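Home | Patterns | Fabrics | Makers | Random page

Liton skirt

The Liton skirt is a home sewing pattern for an A-line skirt, drafted by Ye-seo Cha and sold by the small pattern house Dadum. Pattern number 881. Knee length or above the knee, front button band, two patch pockets. Usually listed as an easy make, though the waistband gets complaints.

Background

Cha drafted the first version for a Friday evening class in Nirkach. Paper only, one size. Students kept asking for copies, so it was graded up and printed the following February, first run of 400. Sold out. Later printings added the longer length and moved the pockets down a little, which is why old and new copies dont match.

Construction

Six main pieces plus facings. Side seams first, then the button band, then the waistband. Instructions call for interfacing in the band and waistband both. Hem is turned twice and topstitched. Most sewers skip the topstitching on the pockets and do it by hand, or leave it plain.

Fabric

Medium weight wovens. Denim, needlecord, canvas, heavier linen. Stretch fabric not advised, the band ripples. The envelope gives yardage for plain cloth only, so checks and stripes need extra for matching.

Variations

The Dobre version is the best known. Same skirt, no buttons, back zipper, and a curved yoke in place of the waistband. Began as a free add-on sheet, now printed in the same envelope. A lined version exists too, 20 pages of instructions for what is basicaly a second skirt inside the first. There is also a child's size, out of print.

Reception

Well liked in sewing circles, mainly for the pockets. The usual complaint is the waistband, drafted straight, gaps at the back on many figures. Common fix is to swap in the Dobre yoke. Dadum reissued the instruction sheet with a note on this.

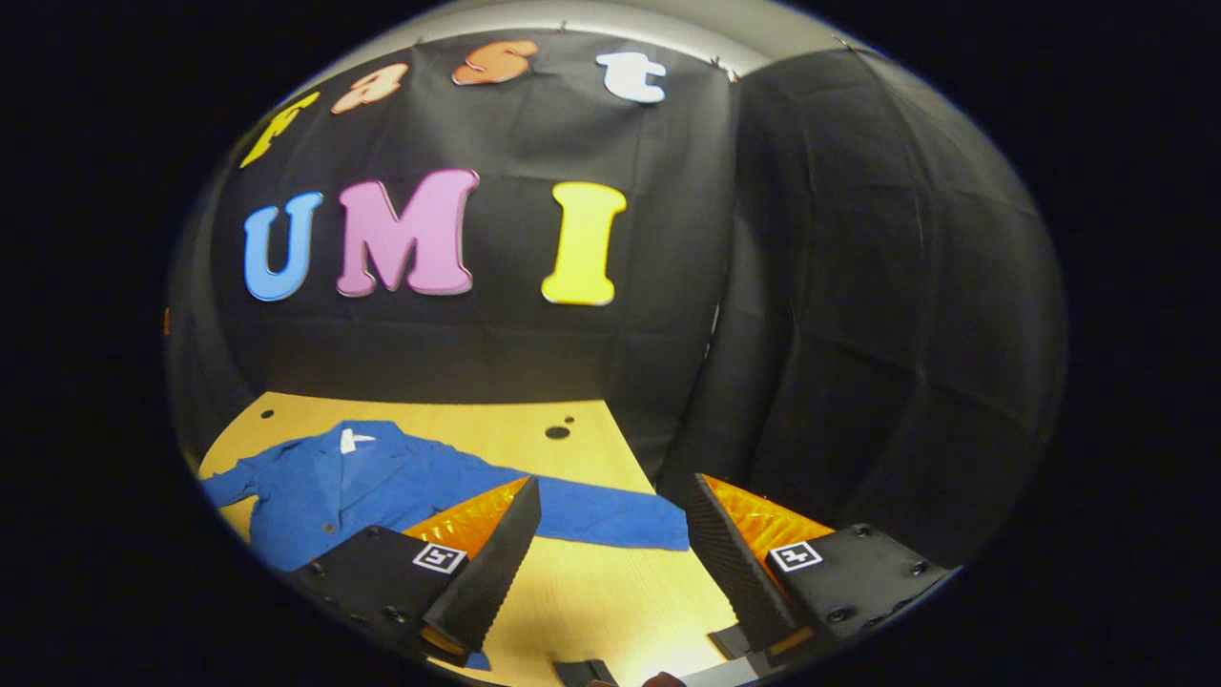

The note covers the straight waistband only and says to baste it on and try the skirt before trimming any seams. Copies without the note have the same pattern pieces.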